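Home Help Exchange > Laundry & Linens

How do I get dye out of sheets after a dark blanket bled on them?

Posted by wudel_nights, 12/21/19

Hello everyone, I've been reading this board for ages and finally have something of my own to ask. We moved into our place on Jimgate in May and I've been trying to learn how to do things properly instead of just throwing everything in together and hoping. Well, last week I threw everything in together and hoped.

I had a set of pale cotton sheets (a wedding present, so you can imagine how I feel) and a navy throw that I'd only washed once before. It was a warm cycle with the usual powder. The fitted sheet came out with a grayish blue cloud down one side, and both pillowcases are a sort of uneven dishwater color. The flat sheet is fine apart from one corner. I have NOT put any of it in the dryer, because I remember my mother saying that was the end of everything.

Is there any saving them? I have chlorine bleach in the house but I'm nervous about it. The set cost 235 dollars from what I've seen in the store, so I'd like to try before I give up. And is the throw safe to wash again with anything, ever? Thank you so much in advance, you're a kind bunch on here.

avikhouse

Bleach will do it. Half a cup, hot water, done.

duman_linens

Oh, I do feel for you, and well done for staying away from the dryer! You have a very good chance here, so please put the kettle on and don't panic.

I'd leave the chlorine bleach on the shelf for now, with respect to the poster above. It can be fine on plain white cotton, but you said pale, and if there's any color in those sheets the bleach will take that out along with the blue and leave you with patches. It can also weaken the fibers, and I have a yellowed pillowcase that will never be the same again.

What you want is oxygen bleach, the powdered kind, and a lot of patience. Check the care label first. Then fill the tub or a big plastic bin with the warmest water the label allows, stir the powder in until it has all dissolved (go by the amount on the package), and push the sheets down until they're completely under. Leave them overnight. I usually manage 10 hours because I forget about them. In the morning the water may look quite horrible, so drain it and look the sheets over by a window while they're still wet. If there's blue left, mix a fresh batch and go again. I once did this four times on a tablecloth and it was the fourth soak that got it.

When you're happy, wash them on their own with a normal amount of detergent and hang them up. Don't use the dryer until they've dried once on the line and you've had a good look in daylight – damp cotton hides a stain beautifully.

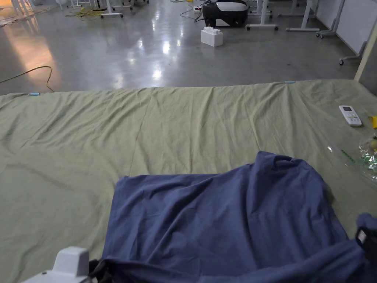

As for the throw, navy is one of the worst for bleeding, along with red. Wash it cold and by itself, and keep doing that until the rinse water runs clear. For mine it was five washes. You can test it by pressing a damp white washcloth on a corner for a minute and seeing whether any color comes off. Even when it passes I would only ever put it in with jeans and dark towels. And take it out as soon as the cycle ends, as dark things sitting wet against anything else is how most of these accidents happen.

Please come back and tell us how the pillowcases do!

jimgate_attic

Agree with the long answer. I'd only add that a color remover (the laundry aisle has them, near the dyes) is worth a try if two or three soaks don't shift it, but it strips all color, so keep it for things that are properly white. Ours is a front loader and you can't soak in it very well, so I use the bathtub too. Rinse the tub afterward or you'll have a blue ring.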